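# Call for participants: working group on safe handling rules for tabletop robots

Hisitz is looking for 7 people to help us write a short code of good practice for robot arms which pick up small objects beside people. 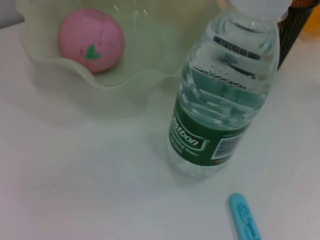
The group will discuss speed limits near hands, who may press restart after a stop, and how full bottles must be handled close to electrical parts. We have a first draft of 17 rules, written by Leen Sayegh and Valentin Poulain. Some of them are surely too strict, and we need persons with daily practice to tell us which.

You should have:

- experience as operator, technician or safety officer
- 3 free afternoons before the end of January
- enough English to read and comment on a text

Meetings are held in Drultdale. We pay travel costs on receipt. It is not necessary to have a diploma.

Please write a few lines about your work to Rory Crichton, Hisitz office.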